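# Review: Flarden cell planner, one winter of use on a kitchen test cell

I look after one robot cell at Grewal. It runs countertop tasks: opening appliances, moving cups and plates, putting produce in a pot. Before anything runs on the real arm, we set it up in simulation first, and for that we bought a seat of Flarden. This review covers setting up the cell in it and keeping it going. I paid no attention to the training side of the package, which Zhuoran Du uses and likes well enough.

**Version and hardware.** We're on release 6 with the household object pack. It runs on an ordinary desktop with a mid-range graphics card. The installer took 164 minutes, most of it downloading the object pack, and you can't skip the parts you don't want.

**Setting up the cell.** You start with a flat work surface and drop your arm onto it. The arm library is good. Ours was in there with correct joint limits, and I only had to change the finger length. If you use custom fingers, measure from the wrist flange to the tip, not from the palm. The manual says palm. The manual is wrong, and Murray MacDonald in support confirmed it after I sent him my numbers.

Appliances come with working doors and hinges. Each door has a friction setting and a stop angle. The default friction on the microwave is much too low, and the door swings away if the arm brushes it. I raised it until the simulated door took the same push as the one on our bench, then saved it as a preset. That took most of an afternoon, but I haven't had to touch it again.

The reach checker is the feature I use most. You pick a target, such as the edge of the turntable plate, and it tries arm poses until it finds ones that clear the door and the sides of the cavity. On our first layout it ran 200 poses and rejected nearly all of them. I moved the base of the arm a little to the right and ran it again, and then there was plenty to choose from. Doing that on the real cell would have meant unbolting the base plate twice. 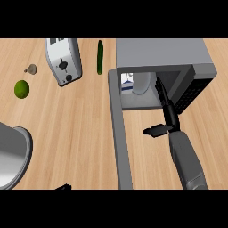

*Microwave reach check in the top-down view. Door open, gripper finger inside the cavity near the plate.*

The top-down view is the one to work in while placing things. It shows how the open door divides up the counter, and I leave it up while I drag objects around. It isn't much use for judging height, so switch to a side view before you trust any clearance over the lip of the oven.

Object quality is mixed. Produce and appliances look fine for our purposes. Metal pots are too shiny, and our vision software doesn't like the highlights. There is a roughness slider, but it resets when you reload the layout. I reported this in October and it hasn't been fixed.

**Looking after it.** Layout files are plain text, which I like. Ours is 783 lines and I can read all of it. Fouzia Gondal keeps the cell files under version control with everything else, and a moved toaster shows up as a one-line change.

Calibration is where the product is weakest. If you service the real arm, you have to bring the simulated one back in line by hand. We replaced a wrist bearing this fall and the home position shifted slightly. There's an import tool for joint offsets, but it expects the signs reversed from what our controller writes out. Check one joint first. I didn't, and spent a morning looking for a fault in a good arm.

Updates have been stable apart from one that dropped our saved door presets. Back up the presets folder before you update. It's not included in the normal project backup.

**Compared with Pliltier.** We tried Pliltier before this. It's cheaper and starts faster, and its pots look better. Its doors are only open or closed, with nothing in between, so it was no good to us. If your cell only picks from bins, I'd look at it first.

**Would I buy it again?** Yes, for a cell with doors, drawers or anything else on a hinge. Four stars out of five. I'd want the offset import sorted out before I gave it the last one.

Posted December 9, 2019, by Jaxon Arsenault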